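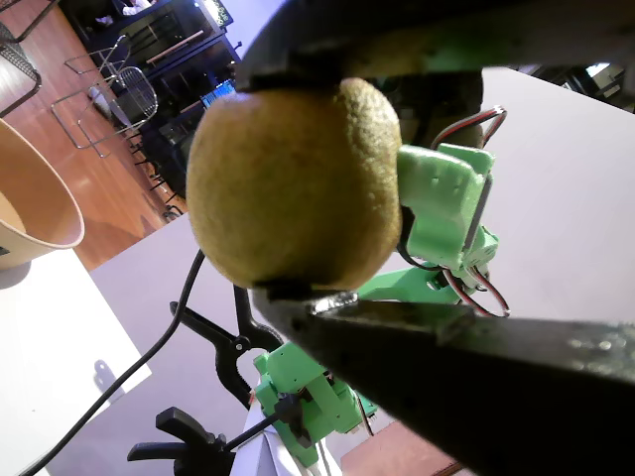
Search the notebook Type a keyword Go

Welier bench notes
Dec 6, 2024 / Iason Spanos

Kiwi day. Writing fast, have to be out by the time they lock the side door.

Bag from Fang weighed 3,430 g on the Plultimier scale. Picked out 6 for the table and put them on again by themselves: 988 g. So these are big ones, bigger than what we got in March. Rest of the bag went to the cold shelf, label facing out for once.

Skin is good on these. Matte, fuzzy, olive brown with little speckles. Does not glare back at you from the white tabletop the way the plums did. The fuzz does pick up dust though, and paper crumbs, and once it has them it keeps them. Tried a dry brush. OK on the sides, useless at the stem end. Did not wash any. Washed ones went blotchy last time and took most of a morning to look like kiwis again.

Firmness by thumb only:
- four hard all over
- one hard with a soft spot by the stem
- one soft enough to eat, so keep it off the hard list and out of the sun

Should have marked them. I had them sorted, then moved the bowl to wipe the table and lost track of which was the soft spot one. Found it again by pressing every single one, which is exactly what I tell other people not to do. Next time a dot of masking tape on the bottom.

Bowls: using the tan paper ones from Runum. Fine for dry fruit. Light enough to get knocked over by a sleeve, and a kiwi rolls further than you'd think on that table. It is not level, falls off toward the wire chairs. One went over the side and onto the wood floor. No split but I put it with the soft one, a knock like that shows up brown inside by the next day. Want something heavier, or a coin under the bowl.

Chairs need to go back further too. The mesh ones catch on anything hanging off the table edge.

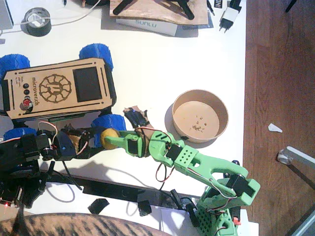

Reading time: 2 min

Yellow ball on the table. Keep getting asked why we don't just use balls for everything. Well, a ball is the same all the way around. You put it down, pick it up, turn it, same thing. Kiwi has a long way and a short way and two ends that don't match, and it will settle on its side if you let it. Color matters too, the yellow shows up on white from across the room, the kiwi you find against the table fine but lose completely over the floor. Reddish brown under olive brown, forget it.

So for the table list: ball stays, kiwi stays, plums off until someone finds a duller cloth to go under them.

White paper: sheet on the table is OK but it creeps. Tape the corners, not the middles of the sides. Change it when fruit has leaked on it, don't flip it over, the stain comes thru and then the next thing stands in it.

Also the cardboard. Flattened pieces are for the bin under the window, the taped ones are keepers. Black tape = keep. I've written this before (see March) but there was a taped piece in the bin again.

Tried at lunch: ate the soft one. Very good. Slightly sour near the skin. Weighed the peel for no reason and didnt write it down.

To do
- masking tape dots
- heavier bowl, or coins
- shim for the table leg
- ask Fang if the next bag can be smaller fruit, same weight
- check the dropped one tomorrow, cut it across the middle, not lengthwise
- more paper

The hard ones I'm leaving in the paper bag with an apple. Top folded over twice. Please don't open it to look, every look costs a day.

Comments (3)

marlo_b
Guilty on the cardboard. I thought the tape was just old tape.

Petra W.
Table leg is the one nearest the door. A folded business card does it, two is too much.

I. Spanos
Cut the dropped one. Brown patch right where it landed, size of a thumbnail. Rest of it was fine so I ate that as well.

Contact | © Welier workshop notebook | Back to top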